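Despina Lazăr had the kettle on before I'd got my coat off, and it was a good while before we came round to Trakville, the planning software she and Marius Marinescu look after at Hanen. She likes to start at the beginning, does Despina, and I was happy to let her.

"When I joined, each arm planned its own path and simply hoped for the best," she told me. "Now there's one planner for the pair, and it thinks about both of them together — elbows, cables and all." 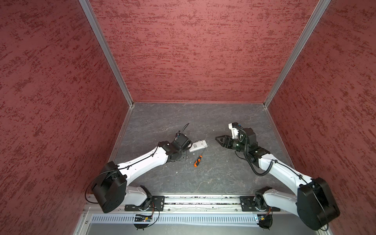
The two arms in the red-walled enclosure, with a small white device and a screwdriver on the floor between them.

The cables, I learned, are what keep her up at night. Trakville wraps each arm in 46 simple shapes, and for a long time not one of them stood for a cable. "Marius added the last 16 one Monday, mostly for loops near the wrist," she said. "Planning got slower, of course, and he sulked until he'd won the time back."

I asked what she would change if she could. She thought about it, refilled my cup and said the error messages. "A new person sees 'no path found' and thinks they've broken something, poor things! I'd like it to say which link was in the way, and by how much." Marius has a version of that running on his own machine, and she hopes to have it in everybody's hands by December.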